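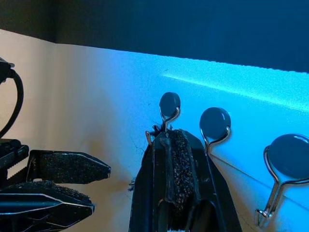 We went to Takgate on Tuesday, January 6, 2026 to see a two-arm robot cell before putting any number in the April budget. Nuria Campos came for operations, Patricio Barrios for maintenance, and I came because I have to write the purchase request. The task we had asked to see was work at wall hooks, as close as they could get to the racks at our Worno site. Their station has a row of three, each a bent chrome wire under a round, glossy cap, and I spent most of the morning looking at those. Chrome is what we have at Worno too. Patricio asked whether the shine gives the cameras trouble under colored light. The answer was that it can, and that lighting should be fixed before the cell is trained and then left alone. We will need to price that. Our aisle lights are on a timer and two of them flicker.

Rosalía Soler ran the visit for Takgate. She started with coffee and a short talk, then we were on the floor until noon. She was open about costs, though she would not give a price for the arms without a site survey.

The finger pads were the item I had not planned for. The fingers are black with a gray foam strip on the inside face. Foam is a wear part. Takgate sells the pads in packs of 6 and could not tell us how long a pack lasts with textile goods. Nuria wants that answered in writing. I have put pads on their own line at $379 for the first year, which is a guess from the pack price and our shift pattern.

Second, the wall. The arms come close to it, and a painted surface will get marked if someone sets the path wrong. Patricio would like a replaceable panel behind the hooks at Worno. He thinks our shop can make one for around $507 including the mounts. The panel can go in before the robot does.

Third, training. Two people for five days, at their building or ours. Doing it at ours costs more but we could train on our own racks. I lean toward ours.

We also asked about leasing. Takgate leases through Nedelcu, and the contract covers the arms and controller but leaves out grippers, cables and pads. Estíbaliz Montes in finance has the draft and will compare it with buying outright. She has already asked who pays for return freight, and I did not find that in the pages we were given.

Still open: the date for the survey, the power supply on the north wall, and whether one cell can serve both racks. Rosalía promised a reply on the last point after she sees our floor plan. Patricio is sending it to her this week.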